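# Nernar 双臂桌面套件(学生社团与竞赛班用)

Nernar 是一套给学校用的双臂桌面设备。它包含两只机械臂、两个两指夹爪、控制盒、练习软件 Gikby 和一本课程手册。我们做这个产品的时候,主要想到的是课后社团:学生每星期只来一次,时间不长,教室后面还要给别的班上课。所以安装要快,收起来也要快。

本页面写给负责社团的老师和准备比赛的学生队伍。如果您是第一次买这类设备,请先看“您需要准备什么”这一节。

## 适合谁

- 中学或大学一年级的机器人社团
- 准备参加 Bokimska 桌面操作赛的队伍
- 想做一个学期项目的小组

学生最好已经学过一点 Python。没有学过也可以开始,Gikby 里有积木式的编程界面,前面几课全部可以用积木完成。但是到“交接”那一课以后,我们建议换成文字代码,因为积木会变得很长,学生自己也看不清楚。

不适合的用途也请注意:Nernar 不是工业设备,不能整天连续搬东西,也不能用来拿热的或者尖的物品。

## 套件里有什么

| 项目 | 数量 | 说明 |
|---|---|---|
| 机械臂 | 2 | 左右各一只,结构相同 |
| 两指夹爪 | 2 | 出厂时已经装好 |
| 控制盒 | 1 | 两只臂共用,带急停按钮 |
| 夹桌底座 | 2 | 桌板厚度请在下单前告诉我们 |
| 练习杯 | 5 | 塑料,轻 |
| 课程手册 | 1 | 中文和英文 |

每只臂的工作半径是 400 毫米。两个底座之间的推荐距离是 700 毫米,在这个距离下两只夹爪可以在中间碰到面,又不容易互相卡住。距离改了以后要重新做一次标定,Gikby 会一步一步提示。

## 课程:从一只手到两只手

手册的第一部分只用一只臂。学生先学怎样让夹爪打开、合上,怎样走到一个点,怎样停。听起来简单,不过第一个月请不要跳过。我们看到过一些队伍很着急,直接做双臂,后来花很多时间找错误,错误其实在单臂的坐标里面。

第二部分开始两只臂一起工作。典型的练习是拿杯子:一只臂在桌上夹住杯子,另一只臂张开夹爪,等在对面。学生要自己决定谁先动、谁后动,还要写出“等待”的条件。

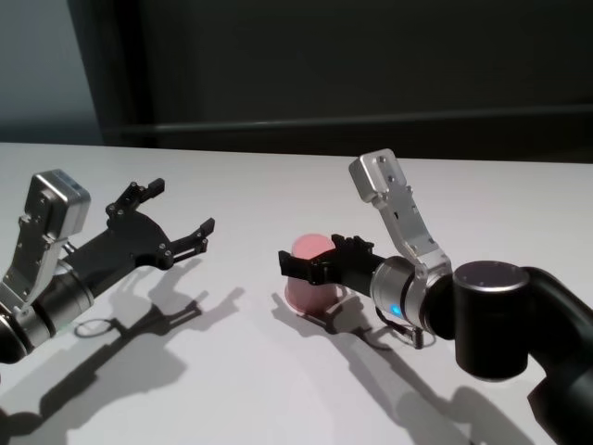

*拿杯练习:右侧夹爪夹住粉色杯子,左侧夹爪张开。*

做这个练习时,合爪的力度是最常见的问题。力度太小,杯子会滑;力度太大,塑料杯会变形,下一次夹的位置就不准了。Gikby 里有一个力度滑块,我们建议从低的值开始,每次只加一格,并且把结果写在记录表里。记录表在手册最后,可以复印。

第三部分是真正的交接,也就是一只臂把杯子递给另一只臂。两只夹爪会有很短的一段时间同时夹着杯子,这个时候任何一只臂都不应该移动。学生要学会用信号来控制:接的一方确认夹好,给的一方才可以松开。手册里给了一个不完整的程序,中间的几行故意留空,请老师不要太早把答案发下去。

## 社团的使用经验

Merle Whitcombe 老师的社团用这套设备已经一个学年了,每个星期一放学后活动。她把学生分成两人一组,一个人负责左臂的程序,一个人负责右臂的程序,到了学期中间交换。她写信告诉我们:

> “交换的那个星期最乱,可是学得最多。他们第一次要认真读别人写的代码,也第一次明白为什么变量名字不能叫 a1 和 a2。”

她还提出一个意见,说原来的急停按钮位置太靠后,个子小的学生不方便按。新的控制盒已经把按钮移到前面,旧版的用户可以向我们申请换外壳,不收费。

Digby Pirihi 是上一届 Bokimska 的参赛队员,他的建议是给桌面铺浅色、不反光的板子,程序里的每一个点都起一个看得懂的名字,比赛前一天不要再改标定。

## 您需要准备什么

1. 一张稳的桌子。有轮子的桌子请把轮子锁好。
2. 一台电脑,有 USB 接口,能安装 Gikby。
3. 普通电源插座,最好离桌子近,不要让电线从走道上过。
4. 一位在场的成年人。机械臂通电的时候,学生不可以单独使用。

运行程序时,手和头发不要进入两只臂之间。要移动杯子,请先按暂停,等两只臂都停稳了再伸手。

## 常见问题

**可以只买一只臂吗?**
可以。单臂版叫 Nernar 单臂,以后能加第二只。控制盒是一样的,不用换。

**两只臂撞到了怎么办?**
按急停,然后关电源,用手慢慢把它们分开。检查夹爪上的螺丝有没有松,再开机做标定。轻轻的碰撞一般不会损坏,如果关节有声音,请联系我们。

**可以换成自己打印的夹爪手指吗?**
可以,图纸在 Gikby 的“资料”菜单里。自己打印的零件坏了不在保修范围,但是不影响机械臂本身的保修。

**练习杯不够用,可以用别的杯子吗?**
轻的塑料杯都可以试。玻璃杯和陶瓷杯请不要用。

## 订购和保修

保修期是 2 年,包括机械臂、夹爪和控制盒。学校订单由 Bárány 教具部处理,报价单上请写明学校名称、桌板厚度和希望送到的月份。想在九月开学时使用的学校,请在暑假以前下单,那段时间订单比较多,发货会慢一点。

备用夹爪、底座和练习杯可以单独购买。手册的电子版对已经购买套件的学校免费,更新以后会发到登记的邮箱。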